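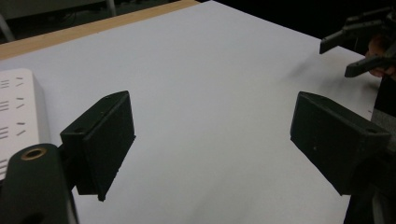
Halyna Hnatiuk asked after the last review whether the beneficiary check could move up the list, ahead of the fee check, so that it gets done while people are still fresh. It has been moved. Her other point, on returned mail, is under item 6.

Kulik Advisory, Quintana office
Account file inspection, November
Files in scope: all household investment accounts, 1156 in total
Files pulled: 60
Result codes: OK, Fix, Open

1. Beneficiary forms
Form on file, signed, and matching what the custodian shows.
Result: Fix
Most files match. A few older retirement accounts still show a former spouse as primary beneficiary. That may be what the client wants, but there is no note saying so. Call each client and write down the answer, including when the answer is "leave it alone." Two forms were signed on the wrong line and need to go out again.

2. Contact details
Phone, mailing address and email confirmed with the client in the past year.
Result: OK
Clients who spend the winter elsewhere should have both addresses in Jeneck, with the months for each. The system only prints one on statements. Check which one before the January mailing.

3. Trusted contact
Name and phone number of someone we may call if we cannot reach the client or suspect fraud.
Result: Open
Blank in many of the files pulled. Clients are allowed to decline. A blank box doesn't tell us if they declined or if we never asked, so please enter "declined" and the month.

4. Money movement
Any wire or transfer to a new outside account was confirmed by phone, using the number already on file.
Result: Fix
One wire was confirmed by calling a number that came in the same email as the request. The client did make the request and the money went where it should have. It is still a miss. The call goes to the number on file, every time, even if the client says they are traveling and it won't work. If it doesn't work, the wire waits.

5. Risk profile
Questionnaire less than three years old, and the account mix within the range it calls for.
Result: Fix
Several accounts have drifted above their stock range after a good year in the market — the worst was set at 50 percent stock and has gone well past it. Nassoro Langat has the list. Advisors can rebalance or document why they are waiting. "Client is happy with returns" is not enough of a note. For taxable accounts, look at the gains first and talk to the client's tax preparer if there is one.

6. Returned mail
Anything sent back by the post office is logged and followed up within five business days.
Result: Open
The log stops in August. Envelopes after that were found in the tray by the copier, unopened. Halyna suggests scanning them to the client file on the day they come in and dropping the paper log. Agreed for now, will look at it again next time.

7. Fees
Rate billed matches the signed agreement.
Result: OK
Household discounts were applied correctly. One client was overcharged by up to $400 over the year when an account was left out of the household group. The refund was sent and the letter is in the file.

8. Custodian statements
Grolus statements compared with our own reports, positions and cash.
Result: OK
Small cash differences at month end are dividends posted a day apart. No action.

9. System access
Former staff removed, current staff using two-step sign-in.
Result: Fix
A summer intern still had a read-only login to Jeneck. Removed during the review. Whoever handles the last day paperwork should send the access form the same afternoon.

10. Paper files and shredding
Cabinets locked at close, shred bin not overfull.
Result: OK
The key to the second cabinet sticks. A new one is on order.

Comments

Nassoro Langat: On item 5, can we count a phone conversation as the update if the answers haven't changed? I have clients who will not fill in the form again.

Reply: Yes, if you go through every question and enter the answers yourself. The client still gets a copy by mail.

Halyna Hnatiuk: Item 3, I can make those calls on Monday mornings. Please send me the names by advisor.

Open items are due back before the office closes for the holidays. Put your initials next to each one in the shared sheet when it's done.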